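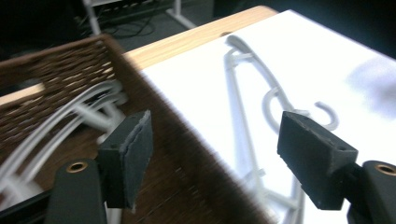 March, a little after 11 at night

Finally home and my feet hurt and I still can't stop thinking about the choir concert, so I'm writing it down before I lose it. We sang the Pamudov! The whole thing, start to finish, with no stopping in the middle while Harish waves his arms and says "altos, where did you go."

I was sure it was going to be a mess. At dress rehearsal we went flat by page 2 and stayed there, and Harish Kashyap (who never raises his voice, it's sort of unnerving) just closed his score and told us to go eat something. I ate half a sleeve of crackers in the car and listened to my part on my phone until the battery gave out. Then I drove to Jillgate with the heater on full blast, humming, and missed my turn. Twice.

The hall was fuller than last spring. Melquiades was handing out programs at the door and told me they printed 200 and ran out before the lights went down, so people were sharing. I saw Mom in the fourth row with her good coat on, sitting next to a man who unwrapped a cough drop through all of the first piece. I wanted to climb down there and take it from him.

First half was fine. Fine! The folk songs went over well, the tenors rushed like they always do, and I came in early on the second verse of the harvest one but only by a beat, and I don't think it carried. Dana gave me a look. I gave her one back.

At intermission I drank some terrible lemonade and Melquiades and I stood in the stairwell running the hard entrance, the one on measure 29 where we come in on nothing, no piano, just out of thin air. He kept getting it and I kept not getting it. He finally told me to quit looking for the note and listen to the basses right before, and I said I had been listening to the basses since November, thank you very much. But he was right, I'd been listening to the wrong basses. The low ones hold and the other ones move, and it's the ones who move that hand it to you.

So then second half, lights down, my folder sticking to my palms, and we got there and I heard it. It was just sitting there waiting. I came in and Dana came in and I could feel the whole row behind us come in too. I got goosebumps all the way down to my wrists and nearly forgot to turn the page.

Afterward Mom said it was "very long but pretty," so I'm taking that. A bunch of us went to Batista for pie and they were out of everything except coconut, so we all had coconut. Harish had two slices. He's already talking about doing something in Latin for June and I said I'd think about it, and then I said yes before the check came.

Need to: wash the black dress (lemonade on the sleeve), give Dana back her pencil, call Mom and find out if she picked up my scarf. I think I left it on the rail by the stairs.

Bed.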